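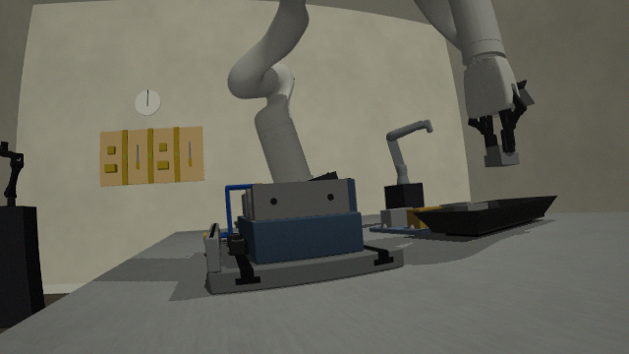 1/
中秋快到了，把我这几年存的祝福短信整理一下，分几条发。要用的直接复制，名字自己改。

2/
先说字数。发给长辈和客户的，一条短信以内最好，我一般控制在两三句。同事之间20个字就够。长的留给很久没联系的人，因为那种消息本来就要多讲几句近况。

3/
我在Stiltura做行政，每年中秋公司的节日短信都归我发。今年名单上有600个号码，客户、供应商、退休同事都在里面。我自己手机里要发的另算。

4/
给父母的：
“爸妈，中秋快乐。今年回不去，月饼寄到了记得先吃蛋黄的，豆沙的能放。晚上我打视频过来。”
“妈，今天少做两个菜，坐下来吃。中秋快乐，过年我早点回。”
“爸，中秋好。阳台上看月亮披件外套，别站太久。”

5/
给父母的短信不用写“阖家团圆”。我写过一次，我妈回了一句“你是群发的吧”。确实是。

6/
给爷爷奶奶、外公外婆的，字少，句子短，别用表情，老手机有时候显示成方块：
“奶奶，中秋快乐，身体健康。周末给您打电话。”
“外公，中秋到了，祝您胃口好，睡得好。月饼少吃一点，甜。”

7/
给岳父岳母或公婆的，稍微正式一点：
“爸、妈，祝二老中秋安康。孩子昨天还在念叨奶奶做的芋头，等放假我们一起回去。”
“叔叔阿姨，中秋快乐。感谢一直以来的照顾，祝全家平安顺心。”
第二条适合还没改口的。

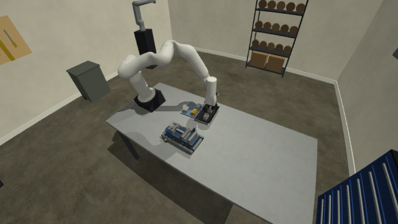 白色机械臂，下方黑色小托盘里有一个灰色零件

8/
给老师的：
“老师，中秋快乐。毕业这些年一直记得您的课，祝您身体健康，节日愉快。”
“老师您好，我是以前班上坐后排的那个，祝您和家人中秋团圆。”
一定要写自己的名字和哪一届，老师带的学生太多，换了号码他们看不出来是谁。

9/
给领导的，我的做法是不写工作。以前见过有人在节日短信后面接一句“另外那个报表我明天交”，看着别扭。就写：
“中秋快乐，祝您和家人节日愉快，一切顺利。”
发完就行，对方回不回都正常。

10/
给同事的：
“中秋快乐，节后见，别带月饼来了，茶水间还有一箱。”
“假期好好睡，群消息我帮你看着。”
“月亮很圆，班已经下了，中秋快乐。”

11/
给客户的，公司版本。这条是我给Sosamex那边发过的，改改能通用：
“值此中秋佳节，感谢贵司一年来的信任与支持，祝您及家人团圆安康，诸事顺遂。”
后面署公司名和自己的名字。没有署名的祝福短信很多人当成广告删掉。

12/
熟一点的客户可以放松些：
“中秋快乐！这一年麻烦您不少，节日里就不打扰了，祝您吃好玩好。”
Berge的联系人跟我认识很久，我给他们写的都是这种，收到的回复也比正式版多。

13/
有人问公司短信要不要加产品链接。我不加。加了以后看着像促销，有些手机还会归到拦截箱里。真有活动，节后再单独发。

14/
群发的几个坑，都是我踩过的：
称呼栏空着没填，出来就是“尊敬的，您好”。
名单里有两列姓名，一列是旧的，选错了整批叫错人。
签名里还留着去年的端午。
发之前先给自己发一条，再给旁边同事发一条，看清楚再点。

15/
时间。公司的我定在上午十点，私人的在傍晚，吃饭之前。晚上八点以后大家都在吃饭看月亮，消息堆在一起，看过就沉下去了。给国外亲友的按对方的时间算，我表姐住Granby，我这边晚饭吃完她那边天才亮，所以她那条我放到最后发。

16/
给国外亲友的：
“中秋快乐，你那边的月亮晚一点到，先替你看过了，很亮。”
“那边买得到月饼吗？买不到的话春节我提前寄。中秋快乐，注意身体。”
“出门在外，今天吃顿好的。家里都好，放心。”
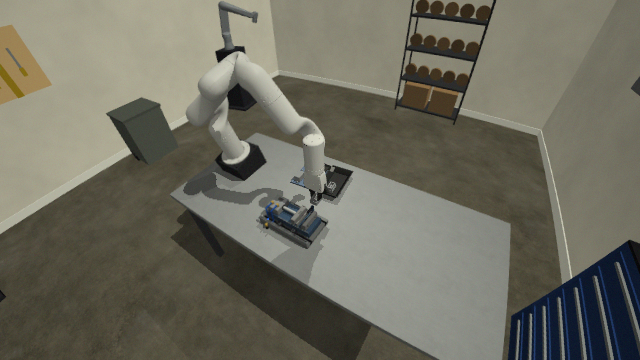

夹爪悬在桌面上方，旁边是装着浅色小零件的黑色托盘

17/
给朋友的，不用客气：
“中秋快乐。欠我的那顿饭又拖过了一个节。”
“月饼你吃，五仁的给我，我是真的爱吃五仁。”
“今晚抬头看一眼月亮，就算咱俩见过面了。”
“祝你假期不堵车，不加班，不被亲戚问工资。”

18/
给很久没联系的人。这类我写得最慢，一条能改15分钟。参考：
“好久没联系了，过节想起以前一起住的时候，在楼顶分一块月饼。你现在还好吗？不急着回，中秋快乐。”
“换了工作以后一直没跟你说，我挺好的。今天过节，祝你和家里人都好。”
写一件两个人都记得的事，比抄诗有用。

19/
说到抄诗。“但愿人长久，千里共婵娟”每年都有人发，发没问题，只是收的人一天能看到很多遍。想用诗又不想撞的，可以看这几句：
“海上生明月，天涯共此时。”（张九龄）
“今夜月明人尽望，不知秋思落谁家。”（王建）
“此生此夜不长好，明月明年何处看。”（苏轼）
第三句有点伤感，发给长辈就算了。

20/
给另一半的：
“月饼切好了，你那半我没动。早点回来。”
“今年也一起过中秋，明年照旧。”
“下班顺路买点柚子，中秋快乐。”
异地的：
“视频别关，月亮出来我拿给你看。”
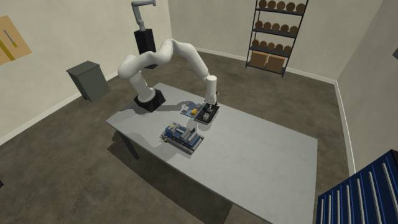
21/
接着说给孩子的。孩子有电话手表的，可以发很短的一条，他们会很认真地回：
“宝贝中秋快乐，晚上带灯笼下楼。”
“今天可以晚睡半小时，月饼只能吃一小块。”
小侄子去年给我回了三个语音，都在讲灯笼没电。

22/
家里当年有人过世的，不要发“快乐”“团圆”这类字。我一般写：
“今天过节，惦记你们一家。天凉了，多穿一点，有事随时给我打电话。”
这种一定单独发，从群发名单里先拿出来。我每年发之前会先过一遍名单，就是查这个。

23/
给生病住院的朋友：
“中秋问候一声，好好休息，不用回。等你出院我们补一顿。”
“不用回”三个字要写上，人家躺着还要一条条回消息很累。

24/
收到祝福怎么回。群发的回“同乐，谢谢”就可以。单独写给你的，最好接住他说的那件事，哪怕只接一句。晚了一天也可以回，写“昨天在路上，刚看到，补一句中秋快乐”，没人会计较。

25/
家族群里的，一条就够：
“祝各位长辈中秋安康，弟弟妹妹们假期愉快。”
发完再发个小红包，大家的注意力就过去了。表情包别连发，群里有人字号开得很大，要翻半天。

26/
统计过一次自己存的短信，备忘录里有193条，包括春节、端午、元宵和生日的。里面重复的不少，“身体健康”出现得最多。删掉一批，剩下的按对象分了文件夹，找起来快一些。

27/
补充，有人问普通短信和微信用哪个。长辈用短信多的就发短信，其他人哪里聊得多就发哪里。两边都发一遍没有必要。

28/
再补几条短的，给懒得挑的人：
“中秋快乐，万事顺意。”
“人月两圆，平安就好。”
“秋天好，你也好。”
“节日快乐，记得吃饭。”
“月圆，夜长，睡个好觉。”

29/
国庆的和重阳的我还在整理，重阳的偏少，有好的可以贴在评论里，我放的时候会注明是谁写的。

相关内容
· 元宵节短信：给家人和同事的短句
· 端午祝福怎么写，“安康”还是“快乐”
· 生日祝福：发给不太熟的同事
· 公司节日短信署名格式
· 春节拜年短信，按辈分整理

联系作者 | 转载请注明出处 | 版权归作者所有 | 返回顶部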